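Search this site Enter keywords Go

Climari brings back sold-out wrap coat for winter, with longer sleeves

3 min read
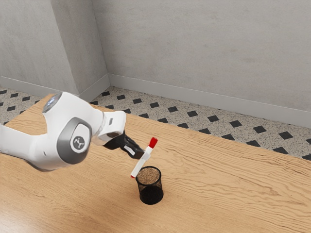 When does the coat go back on sale?

The Climari wrap coat returns on the label's website in October, and the Gosville shop will have it from the same morning.

The coat sold out last winter and has not been restocked until now. Climari announced the new run on Mon 25 August in an email to customers on its waiting list, along with a short list of changes to the cut.

There will be 600 coats in the first delivery. The label has not said whether a second delivery will follow before Christmas. Last year's run was much smaller, and most sizes had gone by the end of the first weekend.

The price is £251. Delivery is free within the UK, and returns are accepted for 20 days as long as the labels are still attached. Sale items bought in the shop can only be exchanged.

Unathi Kruger, who designed the coat, said the main change was to the sleeves.

"Quite a few people wrote to tell us they were too short once you had a jumper on underneath," she said. "We've let them down and made the cuff a bit wider. The shoulders are the same as before."

The belt has also been altered. On the old version it was threaded through two loops at the waist and tended to slip out at the back. The new one is stitched down at the centre back seam, so it stays on the coat when it is hung up. Kruger said some customers had lost theirs on trains and had asked to buy a spare. Spare belts for last year's coat can still be ordered by email.

It comes in camel, navy and a dark green that replaces the grey. Sizes run from 6 to 22. The coat is a loose fit and the label suggests going down a size if you are between two, unless you plan to wear it over a suit jacket.

The cloth is 65 per cent wool, with the rest made up of recycled polyester. It is woven by Mahlangu, the mill that supplied last year's fabric, and is slightly heavier this time. The lining is plain in all three colours. Climari recommends dry cleaning once a season and brushing in between.

Customers already on the waiting list will be sent a link the evening before the coat goes on general sale. The link can be used once and is limited to one coat per person. Anyone who joined the list last winter does not need to sign up again, but should check that their email address is up to date.

Shoppers who prefer to try one on first can do so at the Gosville shop, which will have a sample in each colour from the middle of September. Orders will not be taken in the shop until the launch.

Wulto, the department store that carried the coat last year, will not be stocking it this time. A spokeswoman for the store said it was still selling Climari knitwear and would be adding the label's scarves later in the autumn.

Kruger said a shorter version of the coat had been cut as a trial and might be offered in spring in a lighter cloth. No price has been set. She said a children's size had been asked for several times but was not planned.

The shop is open from Tuesday to Saturday and closes for an hour at lunch.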